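3.2 Setting and sample

The study covers two towns, Canesitz and Pullitz, which share a river crossing, a secondary school and, until the closing of the Zamwood mill, a single large employer in household textiles. Canesitz is the larger of the two and holds most of the rental housing. Pullitz has a higher share of older owners and a smaller center, with one grocery store and a weekly market held on Wednesday.

Households were drawn from the municipal water billing register, which lists 3127 residential accounts across both towns. Accounts registered to businesses, churches and vacant dwellings had already been removed by the utility. A mailed questionnaire went to every remaining address, and 857 usable returns were received. Returns were treated as unusable if the section on household linens was blank or if the respondent reported having lived at the address for less than one year.

The questionnaire asked what each household did with sheets, towels, curtains and table linens that were no longer used for their first purpose. Respondents could report more than one outcome for the same type of item. The wording followed the Cuautle inventory form, with two changes. The term "rags" was replaced by "cleaning cloths," which tested better with younger respondents, and a separate line was added for fabric kept with no planned use. The second change proved important, as Section 4 shows.

From the returned questionnaires, 40 households were invited to take part in a home interview. Selection was stratified by town, by tenure and by whether the household owned a working sewing machine. Interviews lasted around 20 minutes and took place wherever the household stored its linens, most often a hallway closet or a spare bedroom. Interviewers asked to see the fabric under discussion whenever the respondent was willing to bring it out, and color was noted on the interview sheet using a short list of plain names.
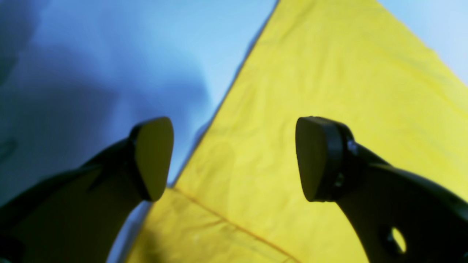

Canesitz, February
Figure 2. Yellow fabric and a blue surface.

Color was included in the interview sheet after the pilot round, in which respondents often explained their decision to keep or discard a piece by referring to how well it would match other things in the home. Plain names were preferred to a printed color chart. Agreement between interviewers was acceptable for strong colors such as yellow, blue and red, and weaker for beige, cream and off-white, which were combined before analysis under the single heading "pale."

3.3 Measures

The main outcome is retention, defined as keeping a textile in the home after its first use has ended. Retention was divided into active and passive forms. A bedsheet cut down for dust covers is a case of active retention. The same sheet folded on a shelf, with no use named by the respondent, is a case of passive retention. Where a respondent named a use but could not say when it had last occurred, the item was coded as passive.

Three household variables were recorded as possible predictors: storage space, length of residence and past employment at the Zamwood mill by any member of the household. Storage space was self-reported on a four-point scale. Past employment was recorded as a yes or no answer without regard to position or years of service. This is a limitation, as office staff and loom operators may differ in their knowledge of cloth and in their access to mill seconds, which were sold to employees at reduced prices.

Fabric weight and fiber content were not measured. Care labels were missing from many of the older pieces, and respondents' own accounts of fiber content were inconsistent enough in the pilot round that the item was dropped. The results in Section 4 therefore refer to textiles by household function and color only.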